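Consumer Claims and Evidence
Handout 5: Garment care labels and "lasts longer" claims
Instructor: Oanh Đinh

Last week we looked at shoe advertising. The problems are much the same with clothes, except that the tests sound more scientific and are usually weaker.

Start with the Brullen leaflet in your packet. It says its T-shirts "keep their shape for years." Which shape, measured where, after how many washes? The leaflet gives a wash temperature and stops there. A shirt can shrink in length and grow in width and still have the same area, so a single "shrinkage" figure tells you very little. Ask for both directions, and ask whether the shirt was measured flat or hanging.

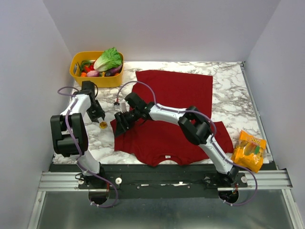
The Flekard survey is the other one people like to quote. Flekard mailed 3,000 forms to past customers and got 2,408 back, a return rate I would love to believe. Each form came with a discount coupon. Customers were asked whether they were "happy with how the garment has held up," and most said yes. I don't doubt that they ticked the box. I doubt that it tells us much about cotton. People who had thrown their shirts away had little reason to answer, and the form had no place to say how often the shirt was worn.

Care labels deserve some suspicion too. "Wash cold" may be sound advice for the fabric, or it may be a cautious maker protecting itself from complaints. The label doesn't say which. If a seller claims a shirt was tested through 1,000 wears, find out who wore it, or whether "wear" means a rubbing machine in a lab.

For discussion:
Read the Gralside returns policy. What would a buyer have to prove to get a refund for a twisted seam?
Rewrite one Brullen claim so that it could be shown to be false.

Written answers are due May 8, 2025. One page is plenty, and please don't cite the Flekard press release as a study.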